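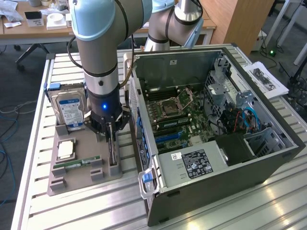 Subject: Re: [refurb-list] Order of work when rebuilding the towers

On the list in October, a member at the Breltside workshop wrote:

> We have started on the batch of desktop towers that came out of the
> Jarnasmont offices and I would like to settle the order of work before
> more people join in. At the moment everyone does it their own way.
> Some put the memory in first, some start with the processor, one
> person screws the drive in before anything else and then works around
> the cables.
>
> Questions:
>
> Does the order matter at all, or is it habit?
>
> Do you lay the parts out in a tray first, or take them from the bags
> as you go? We have been working from bags and the bench is a mess by
> lunch.
>
> Two of our boards would not start after the rebuild. Both had the
> memory moved. The sticks test fine in another machine. Is it the
> boards?
>
> Also, what do people do about old thermal paste? We have a mixed
> collection of tubes and half of them have gone stiff.

I'll take these in turn. We have been doing the same kind of work at our end for a while and most of what follows comes from getting it wrong first.

Order of work. It matters a bit. Any order will give you a working computer if you are careful, but some orders make you reach over things you have already fitted. Ours is: case on its side with the panel off, board in, processor, memory, cooler, then drive, then cables. The processor goes in early while there is nothing near the socket. Memory goes in before the cooler because on a lot of these boards the cooler hangs over the end of the first slot and you can't get your thumb on the latch. If you have small coolers you can swap those two and it makes no difference.

I would not put the drive in first. In the smaller cases the drive cage sits close to the end of the memory slots and you will scrape your knuckles. More to the point, people lean on the drive.

Trays. Yes, use one. We used to work from bags too. Now all the parts for one machine go in one tray before anybody picks up a screwdriver: processor, memory, drive. If something is missing you find out then, and the case doesn't sit open half finished while somebody goes through the shelves. The best trays have a place cut for each kind of part. A square recess for the processor, a long channel for a memory stick lying flat, upright slots for sticks standing on edge, and something at the back to hold the drive. We made our first ones out of packing foam and a kitchen knife. Make sure it is the antistatic foam, the pink or black kind. Ordinary white packing foam is no good for this.

Keep the tray on the same side of the case every time. Ours goes on the left. Left-handed people can turn the whole thing around, but then they should turn it around for good. Passing parts across an open board is how screws end up under it.

A hard drive standing on its end takes up very little room, but only stand it up if the holder is a tight fit. A drive that falls over on a metal table from that height may be finished, and it will not always show it right away. If your holder is loose, lay the drive flat.

Processor. Lift the lever, open the metal bracket all the way, and look into the socket with a light before you do anything else. If there are pins in the socket, check that they all lean the same way. Hold the processor by the edges, match the notches or the corner mark, and lower it straight down. It should drop in under its own weight. If you feel you have to press, stop and lift it out. Then close the bracket and bring the lever down. The lever on the type of socket with a bracket does take some force and it can creak. New people get nervous at this point and let go halfway – tell them about it beforehand.

Leave the socket uncovered for as short a time as you can. If you get called away, put the plastic cap back on. We keep a jar of the caps for this.

Memory. This is where I think your dead boards come from. I would bet on seating, before the boards. What we see over and over is a stick that is down at one end and not quite down at the other. The latch can look nearly closed and the stick can look nearly level, and the machine gives you nothing at all, or beeps, or turns itself on and off.

What to do:

Open the latches fully. Some boards have a latch at one end only and the other end is fixed, so check before you go hunting for the second one.

Find the notch in the contact edge and compare it with the key in the slot. The notch is off center. If it doesn't line up, turn the stick around. If it still doesn't line up it is the wrong generation of memory and no amount of pushing will help.

Hold the stick by the two ends, upright, contact edge down. Keep your fingers off the gold.

Set it in the guides at both ends before you push. Then push straight down, one thumb at each end, until the latches come up. Don't rock it in. Rocking works most of the time and that is why people do it, but it wears the slot and now and then it chips the corner of a contact.

Then look at it from the side with your eye down at board level. Both ends should be the same height.

If you are fitting only one stick, look in the manual for which slot. It is often not the one nearest the socket. With two sticks you normally want the matching pair of slots, and those are not always next to each other. The slot colors help on some boards and on others they are all the same color. The slot names are printed on the board in tiny letters if you have a good lamp.

For your two boards, I would take everything out except the processor, the cooler and one stick. Try that one stick in each slot in turn. Brush the slots out first with a clean, dry, soft brush, because dust from a closed office machine packs down into the bottom of the slot and the stick rides on top of it. The contacts can be wiped with a lint-free cloth and a little isopropyl. Let it dry before you put it back. Take the coin battery out for a few minutes as well. If they are still dead after all that, then yes, suspect the boards, and look for bent pins under the processor.

One thing I'd ask you to check: did the memory all come from the same batch of machines? We had a box here labeled Tisutov, which is only our own name for the shelf it came off, and it had server sticks mixed in with the desktop ones. They fit the slot perfectly well. They will not start in an ordinary desktop board. Read the labels before you blame anything else. We now sort memory when it comes in and the odd ones go in a separate box with tape across the lid.

Thermal paste. Throw out the stiff tubes. It isn't worth the argument. Clean the old paste off the processor and off the cooler with isopropyl and a lint-free cloth, with the processor still in the socket and the bracket closed so you aren't wiping anything into the pins. Then a small dab in the middle and let the cooler spread it. People use far too much. If it comes out at the sides onto the board, clean it up then and there.

Drives. We wipe and test every drive before it goes near a case, on a separate machine. A drive with any reallocated sectors goes to scrap here, though I know other groups are less strict. We write the result on masking tape and put the tape on the metal part of the body, never over the maker's label (you will want the model number later) and never over the small breather hole.

Screws for the drives are a different thread from most of the case screws. Keep them in separate pots. One that goes in stiff after the first turn is the wrong one.

Bench. You didn't ask, but since you mentioned the mess. We work on a bare metal-topped table and I don't put a powered board directly on it, ever. Boards being tested outside a case go on a cardboard box or a wood block. Wrist strap on, clipped to bare metal on the case. Slatted or slotted tops are handy for bolting things down and very bad for small screws, so if you have one of those, put a tray with a lip underneath or a mat over the part you don't need.

Labels. Each of our machines gets a job number as soon as the case is opened, and the tray gets the same number. Number 111 is still sitting here with no side panel, because the panel went out on another machine before we did this. If anyone on the list has a spare panel for a mid-size black tower, please write to me off list and I will send the measurements.

Somebody also asked last month about the Kanaujia checklist. It is the same sequence as above with boxes to tick, on one sheet, and it has a space at the bottom for the memory slot used. I can post the text to the list if people want it. The version in the archive is an old one and has the cooler going on before the memory, so please don't print that one.

Let us know what happens with the two boards – especially if it does turn out to be the slots. I'd like to know which model they are so we can watch for it here.

--
To leave this list, send a blank message with "unsubscribe" in the subject line.
Attachments over 3000 KB are held for approval.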